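ok so I finally finished Kekine last night and I need to talk about it with somebody before I explode. thread, sorry in advance

for anyone who missed it, Kekine is the little phone game where you run a ferry between islands and every trip is a number puzzle. you slide crates around the deck until the weights balance, and then the boat goes. that's the whole game. I have played it every single night since February

I found it because Rattana Nakpan wouldn't stop posting her scores. she had 2,321 on the harbor level and I thought, well, that can't be hard. reader, it was hard. my first try was so bad I won't type it here

the first island is basically a tutorial and you'll fly through it. second one adds the wind. the wind pushes every crate one square left after you move, and I was so mad about it for a week, and now I kind of love it?

tip if you're stuck on the wind levels: park your heaviest crate against the left rail first. it can't slide any farther so you've got one less thing to think about. Chalerm Chareonsuk told me this and I went from zero stars to three in one evening

other tip, the goats count as cargo AND they move. you can't tap them. they walk toward whatever crate you touched last. so if you need a goat on the right side, just wiggle a crate over on the right side until it wanders over. costs you moves but it works

the goats also make a tiny noise when the boat balances and if you have your sound off you are missing the best part of the game!!

now the bad stuff. the ads. it's free, I get it, people have to eat. but an ad after every failed trip, when the entire game is failing trips, is a lot. you can pay once to get rid of them and I caved on island 3. no regrets, my evenings are much calmer

also the energy system. you get 8 trips and then your crew "needs a nap" and you wait. I've set an alarm for when the crew wakes up. I'm a grown adult with a job

someone asked how it compares to Brasteno, same studio. Brasteno is prettier and the music is nicer, but the puzzles get samey by the middle. it's all the same trick with the bridges. Kekine keeps throwing new stuff at you right up to the end

and yes I know there's a whole argument over whether Plesville was better than both of them. Plesville was great! Plesville also ate my save file twice so I'm not ready to discuss it

ok the last island. mild spoilers, skip down a few posts if you care

it's fog. you can't see the weights anymore, just the crates, and you have to work it out from how the boat tips when you move one. I sat there with a notepad writing "blue one heavier than striped one??" like a detective

the final crossing took me 7 nights. Lertchai Nuchit did it in one sitting and was very normal and humble about it (he was not, I have the messages)

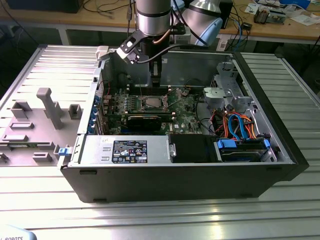
what finally got me through was starting over on purpose. I'd use one whole trip just tipping things back and forth to learn the weights, let it fail, then do it properly on the next one. the crates keep the same weights when you retry! it doesn't say so anywhere, I checked the help page and everything

so if you're on the fog levels, write your numbers down and don't close the app, cause closing it shuffles them. learned that one the hard way at 1 am

the ending itself is short and sweet. you get to name the ferry. I named mine Furtado after my cat, who sat on my arm for most of this

there's supposed to be a set of winter islands coming. Chanida Prasertsri says ice makes the crates keep sliding until they hit something, which sounds awful and I will be playing it the minute it's out

anyway if you're on there, add me, I need more people on my friends list so I can trade rope. I have so much rope. I need lanterns - will give you ten rope for one lantern, that's a terrible deal for me and I don't care

edit since two people asked: yes it works offline, I've played it on the train. daily crossing needs a connection though, and so does trading

and Boonmee Wongsuwan wants me to say that the tablet version has bigger crates and is much easier on the thumbs. ok that's it, the crew's awake, bye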